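Usamos cookies propias y de terceros para saber qué noticias se leen. Si sigues navegando, entendemos que te parece bien. Aceptar | Configurar

Folby estrena pinza y ya ordena fruta en el taller de Grestside

19 abr 2022

El brazo casero que llevamos montando 13 meses en el taller compartido de Grestside tiene por fin una pinza como es debido, y el que quiera verlo moverse podrá hacerlo en la jornada abierta de junio. Se llama Folby, lo hemos construido entre unos cuantos socios y la pinza nueva nos ha costado 352 euros contando tornillos, cable y un motor que quemé yo solito la primera tarde (perdón otra vez).

Para los que no habéis pasado por la sala del fondo: Folby cuelga sobre una mesa blanca y su trabajo, por ahora, es recoger. Tenemos dos cestas de mimbre, una oscura y honda y otra más clara y baja, y delante vamos dejando cosas de casa. La naranja y el limón van a la clara. El resto está para estorbar, que una mesa de cocina de verdad tampoco tiene solo lo que buscas: medio aguacate, un mango, un vaso de plástico, un rotulador, el bote negro con dosificador... Ese bote me trae frito, es lo más alto de la fila y la primera pinza me lo tumbaba cada dos por tres.

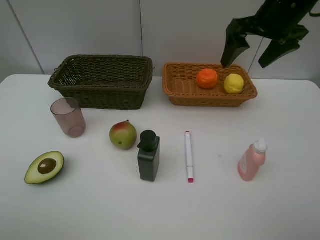 Dos dedos, y mejor que tres

La pinza vieja tenía tres dedos y quedaba preciosa en el dibujo. Luego la ponías a coger un limón y lo mandaba rodando hasta la pared. Mhairi Haldane, que es quien ha dibujado las piezas nuevas, se plantó en febrero y dijo que o quitábamos un dedo o se iba a hacer cerámica. Le quitamos el dedo. Los dos que quedan son negros, angulosos y se abren muchísimo, y desde entonces da gusto verlo bajar a por una fruta sin barrer medio tablero por el camino.

El motor sale de un lote de segunda mano que nos vendieron los de Govosov, una tiendecita de electrónica de la calle Montes donde ya nos saludan por el nombre. Es lento. A mí me parece bien que sea lento, porque la mano que está cerca para parar el invento suele ser la mía, pero Mhairi quiere cambiarlo antes del verano y ya hemos tenido dos discusiones sobre el tema.

La otra novedad es la cámara de la muñeca. Antes nos apañábamos con la fija y con esa sola costaba un mundo calcular cuánto le faltaba al dedo para llegar al borde de la cesta. Con la pequeña vemos la mesa entre los dos dedos, justo por donde va a entrar la pieza, y se nota un montón al corregir el ángulo. Tiene la pega de que los dedos ocupan las esquinas de abajo y tapan lo que hay ahí. Estamos pensando en girarla un poco, aunque eso obliga a recolocar el cable entero y me da una pereza tremenda.
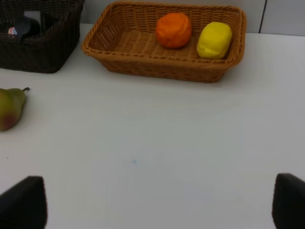 La cesta clara, con la naranja y el limón, desde la cámara de la muñeca. A la izquierda, una pera suelta.

Los números, que siempre los pedís

Desde que montamos la pinza nueva llevamos 414 intentos apuntados en el cuaderno. Si sumamos todo lo anterior, con la de tres dedos incluida, el total sube a 3.802, que se dice pronto. No voy a presumir de porcentaje de aciertos todavía: cambiamos la iluminación a mitad de la serie y no sería justo comparar unos días con otros. Cuando tengamos una tanda completa con la misma luz la publico aquí, salga bien o salga mal.

Lo que sí hemos cambiado es la manera de preparar la mesa. Al principio cada uno soltaba las cosas donde le apetecía y luego no había quien repitiera una prueba. Ahora vaciamos las dos cestas, ponemos la fruta fuera, hacemos una foto con la cámara fija y la guardamos junto a la hoja de la prueba. Se tarda un minuto y nos ha ahorrado bastantes líos — sobre todo a mí, que jamás me acuerdo de dónde estaba el mango.
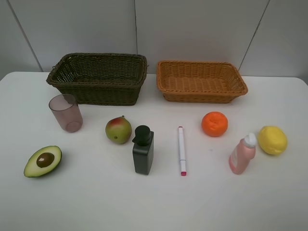
Cestas vacías y fruta fuera, con el rotulador entre el dosificador oscuro y la naranja.

En la jornada de junio dejaremos que la gente coloque los objetos a su gusto, así que traed cosas de casa (nada de cristal, por favor, ni huevos, que os conozco). También colgaremos en el tablón de la entrada los planos de los dedos para quien quiera copiarlos o mejorarlos. ¡Y si alguien sabe de cables planos y tiene una tarde libre, que me escriba ya mismo!

Contacto | © 2022 Taller Grestside. Todos los derechos reservados | Volver arriba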